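qPCR标准曲线怎么配,从线性片段开始

2026年3月更新。旧版里拷贝数那步少写了单位,好几个人来问,这次重写。赶时间,想到哪写到哪,有错留言。

适用范围:手上有一段已知长度的双链DNA(合成片段或者线性化质粒都行),想做绝对定量。RNA标准品不在这篇里,以后再说。

要准备的东西
标准品片段,我们这条全长1,853 bp,扩增区258 bp。扩增区偏长,能短就短,我们是老引物没换。
荧光定量仪配的是Kenlow的预混液,别家的也行,按说明书改体积。
低吸附管,低吸附枪头。普通管子低浓度那几个点会挂壁,别省。
TE缓冲液,里面加一点载体核酸。水也能稀释,但放一晚上就不敢用了。
荧光法测浓度的试剂。不要只看260的吸光值,残留引物和dNTP都会算进去。

先分区
配液一个房间,加模板一个房间,扩增后的管子永远不开盖。标准品是全实验室浓度最高的东西,一滴就能把阴性对照毁掉几个星期。我们在Stanorgate那边的实验室吃过亏,六月份整整一个月NTC都起峰,最后枪全拆了洗,试剂全扔。
台面上只留当前这一步要用的。擦完再拿东西。
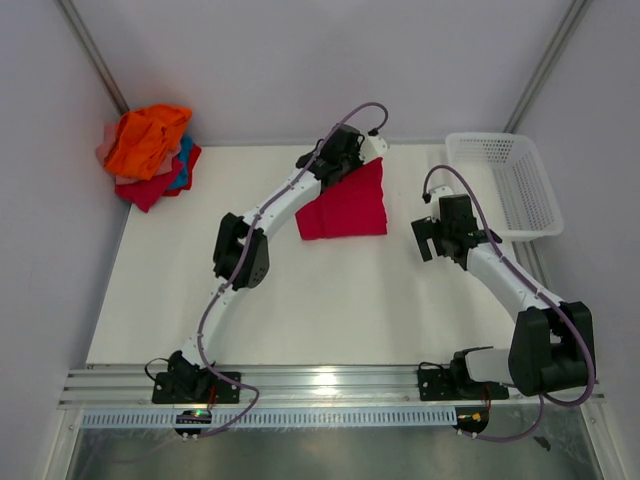 白色台面,红布与白色塑料筐,左侧机械臂夹爪伸到红布上沿

第一步 测浓度
片段干粉先离心再开盖。加TE,室温放三十分钟,轻弹,再离心。不要狂涡旋。
荧光法测三次取平均。三次差得多就重测,不要硬平均。
我们这批测出来30 ng/µL。下面都按这个数算,你的数自己代进去。

第二步 换算拷贝数
公式:
拷贝数/µL = 浓度(ng/µL)× 6.022×10^23 ÷(长度bp × 660 × 10^9)
代进去:30 × 6.022×10^23 ÷(1,853 × 660 × 10^9),得1.48×10^10 拷贝/µL。
注意长度要填整条片段的长度,1,853。填成扩增区的258,结果会大七倍多,曲线照样漂亮,斜率也对,就是样品全算错。这个错最难查,因为看图看不出来。
用环状质粒的,长度要载体加插入一起算,而且最好先线性化。超螺旋的Ct会偏晚。

第三步 母液调到整数
取片段10 µL,加TE 137.7 µL,得1×10^9 拷贝/µL。
弹匀,短离心,分装,-20℃。每管写浓度和日期,冻融一次就扔。
别把母液放在配预混液的那个冰箱里。说过了再说一遍。

第四步 梯度稀释
每级取5 µL,加到45 µL TE里,十倍稀释。
从10^9 一路做到10^2,上机用10^7 到10^2 这六个点。上面两级太浓,不上机,开盖时间越短越好。
每级换枪头。每级都要混匀再取下一级,漏混一次后面全歪。
先把45 µL全部分好,再开始加模板。顺序从浓到稀做稀释,上板的时候反过来,从稀到浓加。
5 µL是我能接受的下限。取1 µL做百倍稀释的,误差自已负责。

第五步 上板
每个点三个复孔,NTC至少三个孔,放在离10^7最远的那一角。
每孔模板5 µL,所以最低点是每孔500拷贝。写报告的时候讲清楚是"每µL"还是"每孔",两种都有人用,混着写很要命。
封膜压紧,边角多压一遍。离心去气泡。
程序按预混液说明书,扩增片段长的话延伸时间加一点。染料法一定跑熔解曲线,探针法不用。

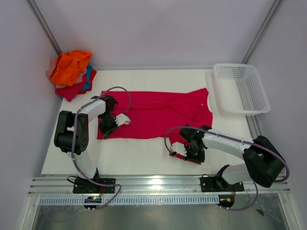

红色T恤平铺在台面中央,左侧机械臂的夹爪压在衣服中部偏左

第六步 看数据
软件我用的Zekton,自动阈值基本能用,但同一个项目里阈值要固定,不要每块板自动一次。基线看一眼,高浓度点起峰早,基线终点设晚了会把曲线压变形。
斜率:-3.1到-3.6之间可以接受,理想是-3.32。
效率 = 10^(-1/斜率)- 1。斜率-3.32对应效率100%。
R²:0.99以上。不到的话先看是哪个点,多半是最低的点。
复孔之间Ct差超过0.5,回去查加样。最低点可以放宽些。

常见毛病
斜率太平,效率超过110%:高浓度点有抑制,或者稀释时混匀不够。去掉10^7重算看看。
斜率太陡:引物不行,或者退火温度不对。跑个温度梯度。
所有点整体推后,斜率正常:标准品降解了,或者浓度换算错。换新分装的一管再跑,还晚就回第二步查。
低浓度点散:正常现象,加复孔。不要挑好看的留。
NTC起峰:先看熔解曲线。峰温偏低可能是引物二聚体,峰温一样就是污染,停下来清场,这块板的数据不要。
样品Ct比10^7还早:超出曲线范围,稀释后重跑,别外推。

关于样品抑制
标准曲线好不代表样品没问题。唾液、污水这类样品,原液和十倍稀释各跑一份,两个Ct理论上差3.3左右。差得明显小,就是原液有抑制。或者加内参,更稳,也更贵。
Echeverri那个方案里是每个样品都加内参,样品少可以照做。

记录
每块板记:标准品批号、分装管号、冻融次数、阈值、斜率、截距、R²。截距最有用,斜率好好的截距慢慢往上漂,八成是标准品在坏。我自己是画个图贴冰箱门上,土,但管用。

稀释表模版是Adelino Coelho做的,输入浓度和长度,体积自动出来。长度那格标了黄,因为前面那个258的错就是我填的。

下一篇写检出限,要跑很多孔,等试济到货。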